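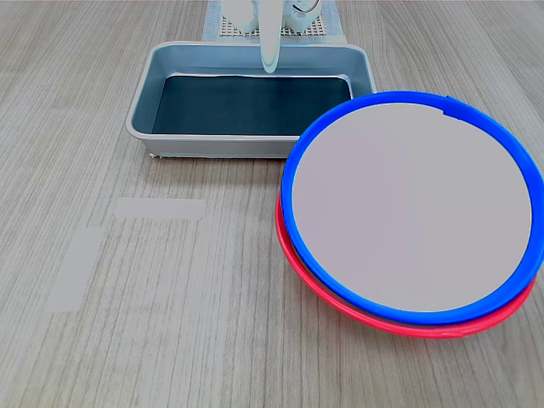
How often does a tabletop gripper cell need its fingers looked at? In our case, every Monday morning before the first run, and again any time the arm has bumped into something hard.

4.2 Keeping the cell in shape

I'll admit I wanted to skip this section. Upkeep isn't what people read robotics papers for, but the Skotach cell ate up so much of my January that I think it belongs here, and I'd have loved to find something like it when we started.

The cell is one arm, one white gripper and one table (Figure 3). We bought the arm used through Yurchenko and wrote the control software ourselves, on top of the Rarus toolkit. The props are ordinary kitchen-type things: a metal tray with a dark lining, a perforated mat, a blue-rimmed plate and a red-rimmed one. The tray is where most of our trouble came from. Its walls slope outward, so a finger coming down near the back rim has very little room for error, and if the height offset is off by even 3 mm the tip touches metal first. The arm doesn't stop for a touch that light – it just keeps pushing, and over a few days the finger works itself crooked on its mount.

My fix is pretty low-tech. I take the finger off, wipe the mount, put it back with new screws and tighten them in two passes. Then I run the height check at 6 points on the bare table and 4 more inside the tray. If any of them disagree with the stored values, I redo the whole offset file (patching single points got me into a real mess once, and I lost an afternoon to it). The full routine takes me less than half an hour now. The first time, it took most of a day!

We logged 104 runs between the last two finger swaps. I'd like to say that's typical, but the Jaltley gripper we used before this one had a different mount, so I can't compare them fairly. The log also leaves out any run I stopped by hand, and I stopped quite a few early on.

Figure 3. The Skotach cell from above, with the finger at the back rim of the tray and the blue-rimmed plate stacked on the red one. The offset file for this setup is the version saved on July 20, 2020.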